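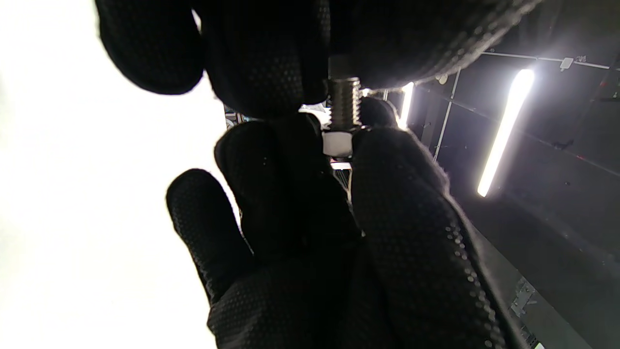 Why does the ferry at Rorkby stop in October?

The ferry stops because the water in Drulel is too low by then, and the boat cannot come to the landing on the far side.

This was the first thing I learned about the place. Kimutai Kariuki told it to me through the window of the ticket hut, and then he closed the window. I stood there with my suitcase and looked at the lake. It looked to me as if it had plenty of water.

I knocked on the glass.

"How do people go over, then?" I asked.

"They go around," he said. "It is seven kilometres by the road, if you don't take the wrong turn at the sawmill. Everybody takes the wrong turn at the sawmill."

"And the bus?"

"The bus goes to the sawmill."

I had come to see my aunt's house. I say my aunt, but she was the aunt of my mother, and I had met her only when I was a small child and afraid of her dog. Now she was dead, the dog was dead for a very long time, and I had a letter which said that the house was mine and that the key was with Saimi Koivisto, on the other side of the water.

I must have looked quite lost, because Kimutai opened the window again and asked whom I was visiting. When I said the name of my aunt he took his cap off. He did not say he was sorry. He said, "She owed me a fish," and put the cap on again, and then he came out and locked the hut behind him.

"I will row you," he said. "The small boat can go where the ferry can't."

The small boat was called Girari. The name was painted on both sides, and on the left side the second R had been put in later, above the others, in a different blue. I sat in the back with the suitcase on my knees. Kimutai rowed with his face to me, and for a long time we said nothing, and I did not know where to put my eyes.

"Which fish?" I asked at last.

"Pardon?"

"The fish that she owed you."

"A pike. We had a bet about the winter of the big snow. She said that the ice would be gone before her birthday, and I said it would not." He pulled at the oars. "She came down to the landing on her birthday with an axe, and she made a hole, and she said, look, here is water. So she said that she had won. I said that I had won. We discussed it every year."

In the middle of the lake the wind was stronger, and it was a cold wind, though the sun was shining. I saw the church on the far side and some red roofs. I asked him which was the house, and he answered that one could not see it from the water. That was what my aunt liked about it.
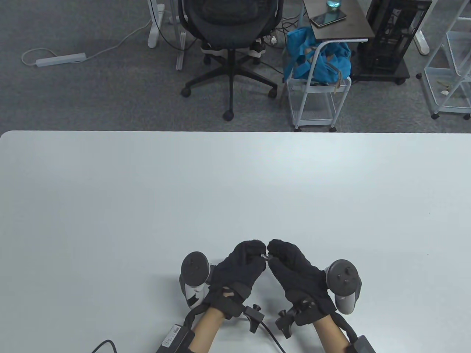

Gloved hands at a white table, with something small and shiny between the fingertips.

Saimi Koivisto was waiting on the landing when we came. I never found out how she knew. She was a tall woman with a grey coat and a man's boots, and she took my suitcase from me before I had both feet on the planks.

"You are late," she said.

"The ferry doesn't go."

"Of course it doesn't go. It's October." She looked at Kimutai. "Did he tell you about the pike?"

"He did."

"It was not a pike, it was a perch. And she won." Then she began to walk up the hill, and I walked after her.

The house was at the end of a path between birch trees. It was smaller than in my memory, and the door was green, where I remembered it as brown. Saimi had the key on a piece of string around her neck. She gave it to me with the string still on it, warm from her coat, and she said that she would not come in with me. She would sit on the step. I should take the time I needed.

I had prepared myself for sadness, but inside I was mostly curious. There were two chairs at the kitchen table, one with a cushion and one without. There was a calendar from the bank on which she had written the weather of each day with a pencil. Fog. Fog. Better. Wind from the church. I turned back the pages and read a whole summer in this way, standing up, with my coat on. On one page there was only the word No, underlined, and I have thought about it often since then.

In the bedroom I found a box with my own name on the lid.

I took it to the kitchen and sat on the chair without the cushion. In the box were letters. They were from my mother, all of them, and they went back to the time before I was born. I did not know that my mother wrote letters. At home she wrote shopping lists, and she left out the vowels to save time. Here she had written page after page to this old woman, about me, about my father and his bad knee, about a red bicycle I wanted and did not get, about how she was tired in the evenings and sat in the bathroom with the light off. She asked how one keeps a tomato plant alive. She asked if it is a sin to be bored by one's own sister.

I read three of them and then I put the lid back. I had the feeling that I had opened a door while somebody was getting dressed.

When I came out, Saimi was still on the step, and Kimutai had come up too. He sat on the chopping block, and between them stood a thermos flask. They stopped talking when they saw me.

"Did you know about the letters?" I asked.

"I carried them," said Kimutai. "Before the post office had a van, it was me who brought the post over. And in October and after, with the small boat, always."

"She read them aloud to me," said Saimi. "Not everything. When there was something that I should not hear, she coughed and went on further down."

"Did she write back?"

They looked at each other.

"Every time," said Saimi. "Didn't you find them? At your mother's?"

I said that I had not looked. My mother was alive and well, and lived in a flat with a balcony, and I had spoken with her on the telephone the evening before. I had asked if she wanted to come with me. She said that she had hardly known the old lady, and that her legs were bad for travelling.

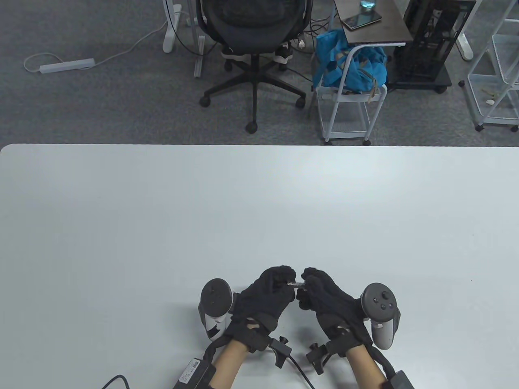
Close work: a small silver piece pinched between two black gloves.

We drank the coffee from the thermos. It had become almost cold, and there was only one cup, so we passed it. Saimi told me that the roof was good but that the chimney needed a man to look at it. She asked if I would sell. I said that I didn't know. She nodded, and Kimutai nodded also, as if I had said something with sense in it.

Before it became dark he rowed me back. I had the box on my knees now, and the suitcase stood on the bottom of the boat, where it got wet at one corner. I had left my pyjamas in it the whole day for nothing. I had thought I would stay two nights, but I did not want to sleep there yet.

"You can have the fish," I said, when we were out in the middle.

He stopped rowing. The boat went on a little by itself.

"Which fish?"

"The pike. Or the perch. I suppose that I owe it now, with the house."

He considered this for so long that the wind began to turn us, and the church went slowly from my left side to my right.

"No," he said. "I think we should go on discussing it." And he took up the oars again.

From the ticket hut I telephoned my mother. He let me use the chair and went out to tie up the boat – it took him a long time, much longer than a boat needs. She asked how the house was. I said it was small and had a green door.

"It was brown," said my mother.

I waited. I could hear her television, and then I could hear that she had switched it off.

"She painted it the year you started school," she said. "She sent me a bit of the colour, on a card. Are you wearing your scarf?"

I said that I was.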